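The drawer we all have

My grandmother kept her letters in a biscuit tin, along with a broken watch, a tape measure and 17 foreign coins. I have inherited the habit, if not the tin, and when I mentioned it to Eleri Jenkins over tea she laughed and took me upstairs to see her own collection - 211 postcards, nearly all of them from her aunt Morfudd Llewellyn, who never once went further than Tenby.

It set me wondering why we keep what we keep. Madalena Frade, who grew up in Porto and now lives two doors down from Eleri, throws out everything each June and says she sleeps like a baby afterwards. Rhodri Ifans, bless him, still has the receipt for his first bicycle, and he'll show it to you whether you ask or not!

I'm somewhere in the middle, I think. I can part with a lamp quite cheerfully, but a shopping list in my mother's handwriting is another matter, and I've moved house with that one four times.
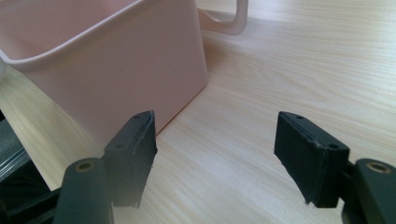
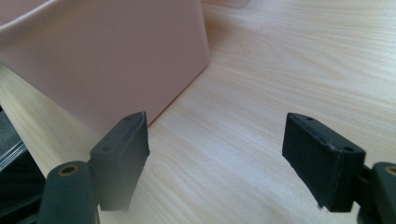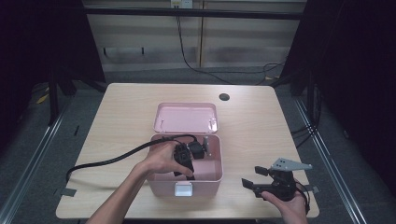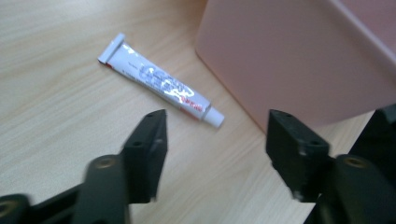
Pale pink plastic on a light wooden tabletop.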